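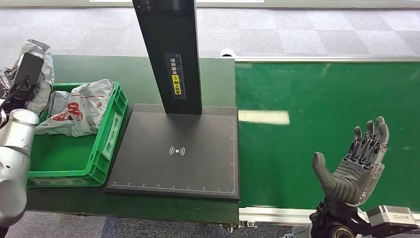 Listthorpe Street Arts Weekend, planning meeting, Tuesday evening

I got stuck with the notes again, so you're getting them my way. Marijke Maes ran the meeting. We started at 7:10 because the side door was locked and I was the one with the key (sorry, all).

Last meeting's notes

Fine as they are, except I wrote that the chalk artists wanted the north end of Dretgate. They want the south end! It's flatter and it gets shade after lunch. I've fixed it.

The Dretgate walls

We have 4 walls to paint this year, and three of them have owners who've said yes in writing. The last one is the old feed store, the one with 1856 carved over the door, and the owner is nervous about paint on brick. I kind of see his point. Marijke suggested painted panels hung from the existing hooks, so the brick stays bare and the panels can go somewhere else afterward. We all liked that a lot. She'll call him before the weekend and I'll measure between the hooks, which means borrowing the long ladder from my brother-in-law again.

There was a fairly long back-and-forth over whether the walls should share a theme. Last year's "water" got us six fish. I argued for no theme at all, lost, and we settled on "the way home," which I've come around to since then. Artists can read it however they like.
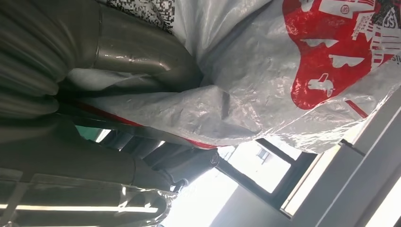
The Grímsdóttir piece

This took up most of the night. The big hanging sculpture by Grímsdóttir has been in storage since the 2003 show, and Marijke would love to see it up over the Bindum courtyard. So would I, I was there the first time and I still remember lying on my back on the pavement looking up at it! But the wires are old and we have no idea what shape the frame is in. We agreed to go unpack it and look before anybody puts it on a poster. If it needs welding, we'll get a price and talk again. If it can't go overhead, could it sit on the ground? I think it'd lose something, but Marijke thought kids would like being able to walk around it, so we left that open.

Money

We have $845 left after the permit fee. Paint comes first. I asked whether we could pay the musicians a bit more than lunch this time, and the answer was yes, if the print shop lets us do the maps in two colors and not full color. I'm dropping by there to ask.

Maps and signs

Speaking of maps, last year's had the restrooms in the wrong place and I heard about it all weekend. I'll draw a new one and walk the route with it in my hand before it goes to print. Please send me anything you want marked. Signs go at both ends of Dretgate and one at the Bindum gate, bigger letters this time.

Photo show

The photo show goes in the Bindum front room. We went with prints clipped on string, no frames, with the photographer's name underneath and a line on where it was taken. Entries close at the end of January. Still undecided: whether phone pictures get their own wall. I say mix them all up together.

Other stuff

The poetry people would like a microphone. They can have ours if they bring it back with the cable.

We wrapped up at 9:15. Next meeting is same place, same time, and I'll bring the key early.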